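Stuscombe Residents' Group
Minutes of the meeting, Mon 28 November

Present: Wubit Worku (chair), Tolera Hadgu, Saron Derese, Dagim Araya (minutes)
Apologies: Bethel Fikre

1. The previous minutes were read and accepted with one correction: the name of the lane is Demissie Lane, not Demissie Road.

2. Bus 76. Tolera has written to the company again regarding the evening service. The answer was polite but gave no date. He will write once more and send a copy to the council.

3. Hall money. The balance is £251 after the heating bill of £163 was paid. It was agreed to keep the hire price the same until March. 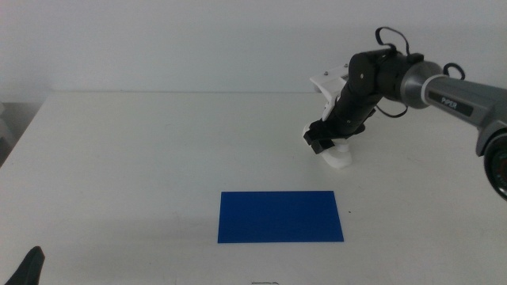

4. Notice board. Saron wishes to change the backing, as the old brown one makes the notices difficult to read. She proposed a plain blue, like the flat sheet on the white table, and the others agreed to this colour. Dagim asked that the bus times stay at the top left. Saron will ask for the price of 2 sheets.

5. Any other business. The gate at Ronitis Field does not close well. Wubit will speak with the owner.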